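Categoría: Soporte técnico / Demostraciones y jornadas abiertas

Ticket 641 — Estado: en seguimiento

Asunto: la pinza de mano se queda corta al cerrar durante el ensayo de la jornada abierta

Buenas tardes. Abro el ticket desde Sundport, donde estamos preparando la jornada abierta de mayo. El ejercicio para los visitantes consiste en recoger pulseras y gomas del pelo con la pinza de mano y llevarlas a una bandeja roja. Ya lo hemos ensayado varias veces ¡y engancha muchísimo! Lo malo es que a ratos la pinza no cierra del todo.

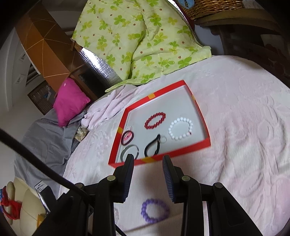
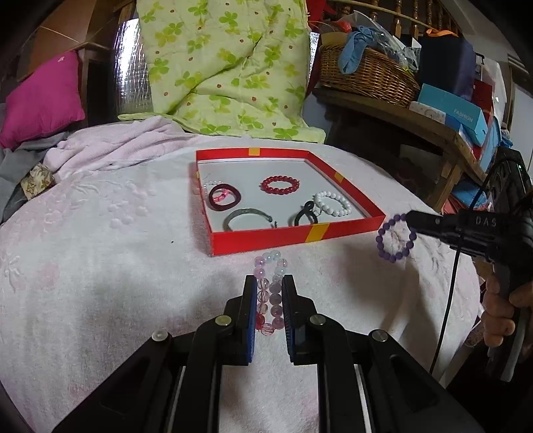

Versión del registrador Utoson: 7. El fallo aparece sobre todo con piezas finas. Con las pulseras de cuentas gordas apenas se nota; con una goma delgada las almohadillas se paran antes de tocarla y hay que soltar el mando y volver a apretar. En el registro sale esto:

apertura_min leída: 760
apertura_max leída: 2.295
aviso: cero fuera de margen

Lo que he probado hasta ahora:
- Reiniciar Utoson con la pinza cerrada. Mejora un rato y luego vuelve.
- Cambiar el cable por el de repuesto. Igual.
- Repetir la calibración con la pinza apoyada en la cama. Peor, el mínimo subió.

Respuesta de soporte Urkness, 11:40
Gracias por el registro, ayuda mucho. El mínimo es demasiado alto para una pinza cerrada, así que el cero se está guardando con los dedos un poco abiertos. Calibrad con la pinza en el aire, apretando hasta el tope, y mantened el mando apretado hasta que Utoson confirme. Revisad también los tornillos de los pivotes: si alguno va muy prieto, el dedo no llega al final del recorrido.

Respuesta del cliente, 13:05
¡Era el tornillo! Bueno, el tornillo y el cero. Uno de los pivotes iba durísimo, lo aflojé un cuarto de vuelta y recalibré en el aire. El aviso ha desaparecido y la goma fina entra a la primera — once intentos seguidos sin soltarla. He hecho lo mismo con la otra pinza, por si acaso.

Dos dudas antes de cerrar. La primera: ¿hay que recalibrar cada vez que cambia de manos o basta con hacerlo al encender? Vendrá gente del taller Ajayi y querrán probar todos. La segunda: sobre tela mullida las piezas se hunden un poco y los principiantes empujan hacia abajo. ¿Puede eso descentrar los dedos?

Respuesta de soporte Urkness, 13:30
Basta al encender, salvo que vuelva el aviso. Empujar contra algo blando no debería descentrar nada, aunque conviene repasar los pivotes a mitad de jornada. Dejamos el ticket abierto hasta después de la visita.

Respuesta del cliente, 13:42
Perfecto. Subiré el registro completo de ese día, con las dos pinzas por separado.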